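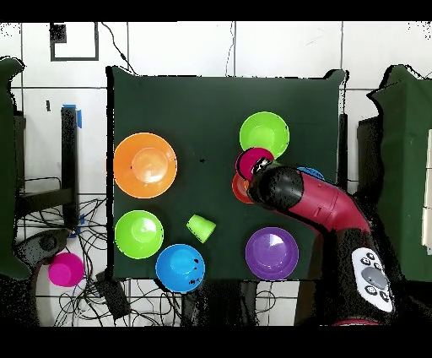

Coloring polypropylene for food contact: a conversation with a masterbatch formulator

9/13/22

Most molded tableware gets its color from masterbatch, a concentrate of pigment in a carrier resin that is blended with natural polymer at the press. The formulator interviewed for this article has worked at Howells, a compounder in Keltbridge, long enough to have seen several pigment families come and go. The discussion covered let-down ratio, warpage and the limits of color matching.

The usual starting point is the let-down ratio, meaning how much concentrate goes into the natural resin. "We design most of our tableware grades for 2 percent," the formulator said. "Customers ask for less to save money. You can do that if the screw mixes well. On a short general-purpose screw you get streaks, and then they call us and say the pigment is bad."

Streaking is often blamed on poor dispersion, but the two faults are separate. Dispersion is the breaking up of pigment clumps and is done at the compounder. Distribution is the even spreading of concentrate through the melt, and that is left to the molder. A part with specks points to the first. A part with swirls points to the second. Raising back pressure will help with swirls and does very little for specks.

Carrier choice matters more than buyers expect. A polyethylene carrier is cheap and will run in polypropylene at low loadings, but thin sections can show surface peeling near the gate. Howells uses a polypropylene carrier with a melt flow above that of the base resin, so that the concentrate wets out early in the barrel. 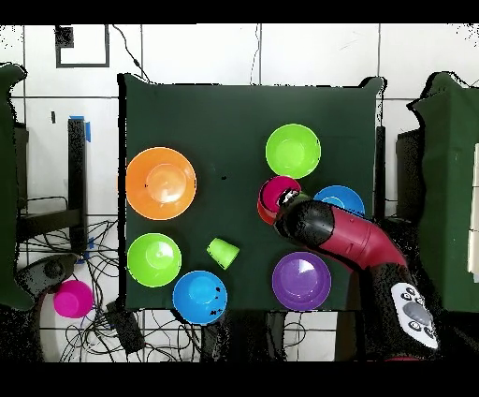 Shrinkage is the next complaint. Some organic pigments, phthalocyanine blues and greens in particular, act as nucleating agents. The polymer crystallizes sooner and shrinks differently along and across the flow. "You take a mold that makes a flat lid in white, you change to blue, and the lid rocks on the bench. The mold hasn't changed. We add a nucleator to the whole range so every color shrinks the same way. It costs a bit. It costs less than cutting a second tool."

Asked about color tolerance, the formulator was cautious. Howells releases a batch on pressed plaques measured against a retained standard, and the plaque is thicker than most finished walls. In a thin wall, a shade with low opacity will look lighter and cleaner than the plaque. Adding titanium dioxide fixes the opacity and dulls the shade. Bright pinks are the hardest to hold, and heat history makes them worse. The lab now runs each one through the barrel with a dwell time of 8 minutes before approval.

On migration testing, the answer was brief. Results belong to the finished article at its final wall thickness and intended use, and a certificate for the concentrate does not replace them. "We supply the pigment data. The molder has to test the part."

The minimum order is 236 pounds, set by the cleanout between colors. Cleaning starts with the lightest shade of the week and works toward the darkest. A second twin-screw line, ordered from Dimar with a Zirko feeder, is due in December and will take the dark shades only.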